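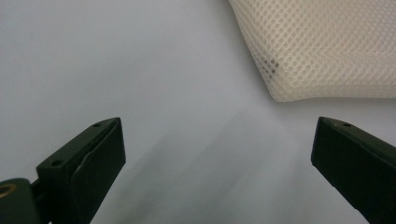
Summer hours at the Alell branch library end after Labor Day

The Alell branch goes back to its regular schedule in September. Doors open at 10 a.m. and the building closes at 8 p.m. on weeknights. Saturday hours stay as they are, and the branch remains closed on Sunday. The early 8 a.m. opening was a summer trial and will not continue through the fall. Over 831 people signed in before 10 during the trial, most of them in July, and the board will look at it again in the spring.

The book drop on the MacPherson Street side is open at all hours. Please don't leave bags of donated books next to it. Donations are taken at the front desk until 4 p.m., two bags per household per visit. We can't use encyclopedias, textbooks with writing in them, or anything that has been stored in a damp basement. Cookbooks and children's paperbacks go fast and we would like more of them.

Holds are now kept for six days. It used to be ten, but the shelf was full most weeks and people farther down the list were waiting on books that were never picked up. If you need more time, call the desk before the hold runs out and we will extend it once. Holds placed from the Drunanard branch still come over on the Tuesday van, so allow a few extra days for those.

The seed library is winding down for the year. There are 106 packets left in the drawers, mainly beans, lettuce and dill. Lettuce can still go in the ground if you keep it watered. If you saved seed from plants you grew this year, bring it in dry, in a paper envelope, with the name of the plant and the month you picked it. Squash seed is hard to keep true — if you had two kinds growing near each other, please write that on the envelope.

The quiet room upstairs is first come, first served, with a limit of 2 hours when others are waiting. The larger meeting room can be reserved online or at the desk. Groups using it in the evening need to be out by 7:45 so the floor can be locked.

One more change — printing from a phone now goes through the Illivis page on the library website. The old email address for print jobs has been shut off, and anything sent there will not reach us. Black and white pages are still a dime.

3 comments | 11 shares

Recent items
Story time moves downstairs
Parking on MacPherson Street during paving
What we read in July
Drunanard branch roof repairs finished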